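Who Owns the Outlets? Charging Habits at a Shared Study Table

Project report by Ngọc La, Sơn Đồng and Nhàn La
Submitted 29/08/2020

1. Background

The big table on the second floor of the Doãn building is used by everyone in our year, and so is its power strip. By midmorning the strip is full, and by noon people are having quiet, polite arguments over whose charger has been sitting there since breakfast. We wanted to know how a shared strip fills up, and whether anything short of buying a second one would help. (Our budget for a second one was zero.)

2. What we looked at

We set up a long white strip with small pastel adapters in blue, pink and mint green. The colors were Nhàn's idea - she argued that half the trouble comes from every charger in the world being white. A cube outlet and a network cable went on the table as well, along with a stapler and a roll of green tape.

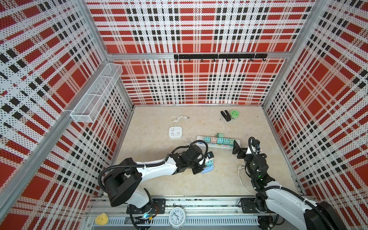 We then asked 31 classmates to fill in a one-page survey on what they plug in, for how long, and what they do when no outlet is free. Sơn typed up the answers, including the rude ones.

3. Results

Of the 31, nine admitted to leaving an adapter plugged in with nothing attached to it, to "hold the spot." The average stay was around 52 minutes, which felt low to all three of us. People are generous when they report on themselves.

Shape mattered more than we expected. Wide adapters make their neighbors hard to use, and classmates complained about these far more than about slow charging. Upright, narrow ones got almost no complaints. Color was popular, though two people took it as a sign that the mint ones were free to borrow. 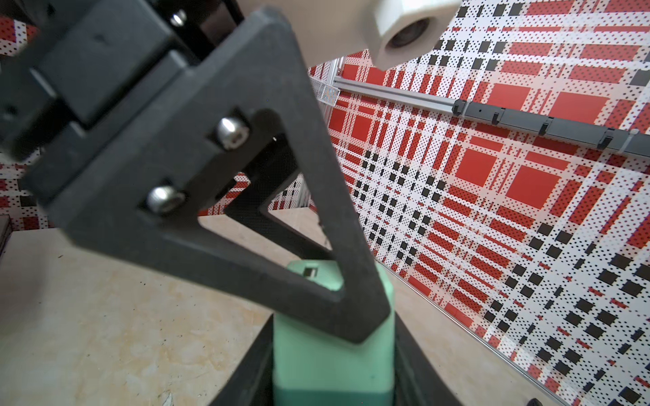 4. Recommendations

Keep the wide adapters at the ends of the strip. Unplug anything that isn't charging. Label your own, even if it is pink.

Liên Lâm has agreed to let us try these rules at the table in October, and we will repeat the survey then.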